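Slow is a Safety Feature
Opinion, by Lok-yiu Kwok
11/08/2019

I have been around robot arms long enough to be fond of them, and I suppose that is part of the trouble, because you forgive the things you're fond of. Last October, at our shop in Sumgate, an arm we all called Fang came down on a fixture it should have cleared by 5 inches. The log showed error 798, which the Rundora manual explains in a single line: "position mismatch, restart." So we restarted it (of course we did, we had orders waiting!) and it did the very same thing again after lunch.

No one was hurt, and I'm grateful for that every time I think of it. But the encoder had been slipping for three weeks, and the controller had noted it in a file that none of us ever opened. I don't blame the young man at the pendant. I blame a machine that whispers when it ought to shout, and I blame those of us who buy them and never ask how they complain.

My feeling is that any new motion should be tried in simulation first, then at a crawl, with a dummy hand in the way long before a living one goes anywhere near it.

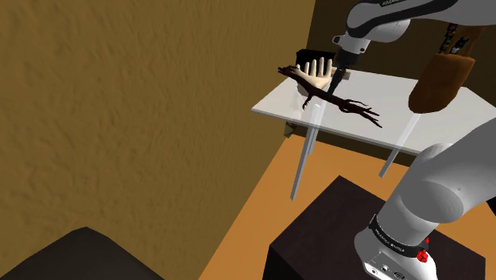

And if that costs a shop a morning or two, well, I'd gladly give up the morning, and I'd tell the folks at Rutness the same over coffee.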